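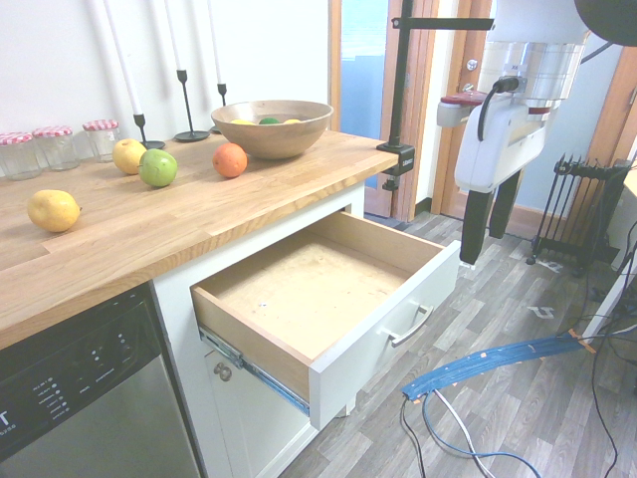 jars and candles on the wood counter

lucyna_r
Anyone else enter the Skirka small business awards this April? I sent mine in for best new product, 14 pages and a fee of 840. Now Cirillo has won again and I'm grumpy!

pbakalis
840?? I paid 461 for the early entry. Cirillo earned it though, their stuff is great.

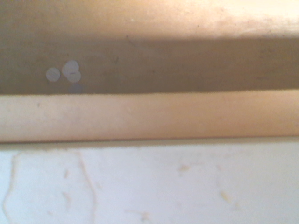 close-up of the wood, tan and white bands

didier_c
Disagree. Colora had the better product and got nothing. Thirteen judges and not one sells anything for a living.

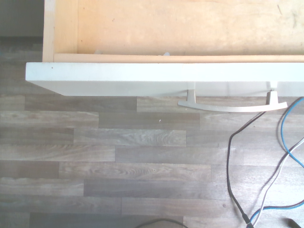
I'd still go to the dinner (the food was good last time), but I'm done paying to enter.

lucyna_r
Ha, I'll probably enter again. Does anybody know if they send out the scores?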